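Tuesday catch-up on the Rokero cell – my notes, so blame me if I got your bit wrong. We started at 9:30 and ran over, as usual. Junhao Gu led, I typed, and the Zundport folks joined by phone for the first half.

## Wrist noise

Junhao had the wrist cover off the real arm yesterday and found the cable bundle rubbing on the inside of the shell. That's our clicking sound! He's wrapped it and moved the tie back a bit, and it was quiet when he ran it before lunch. We all want to hear it stay quiet for a full shift before anybody closes the ticket. He also wants the grease check done every 200 hours and I said fine, as long as it goes on the wall chart and doesn't live in his head.

- Junhao: listen again Thursday, then close or reopen.
- Me: put the grease check on the chart.

## Spare pads

Kullon still has us down for the old finger pads. I called them twice and got two different part numbers (both wrong). Zundport say they have a set on the shelf they can lend us, which would get us through August. We agreed to take them up on it and keep bugging Kullon anyway.

## Tool offset

This one ate most of the meeting. After the pads were swapped last time, the tool offset never got changed in the Lu setup file, so the sim and the real cell have been disagreeing on where the fingertips are. Junhao measured it at 81 mm from the flange face to the reference mark, and the file had the number from the old pads. He's fixed it on his branch. I asked that we re-teach the home pose too while we're in there – it's a ten-minute job and we keep putting it off.

## Sim check before we restart

We had the clutter layout up on the big screen and talked through what the first moves should be. Junhao wants to start with the stuff that has room around it, like the tennis ball and the hammer, and leave the pile on the right for last. I'm with him. With the gripper down on that stack, the offset matters a lot, and a bad number there would show up as a crunch on the real one. We'll do 233 sim picks with the new file, look at the misses together, and only then turn the real arm back on at low speed.
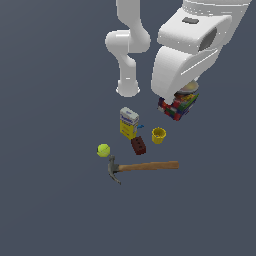

## Odds and ends

- The log drive is filling up again. Anything past the last 3,000 runs can go, but ask me first, I still need a few of the old ones.
- Somebody please bring back the small torque wrench.
- Next meeting same time, same room. Junhao brings the miss list, I bring the doughnuts.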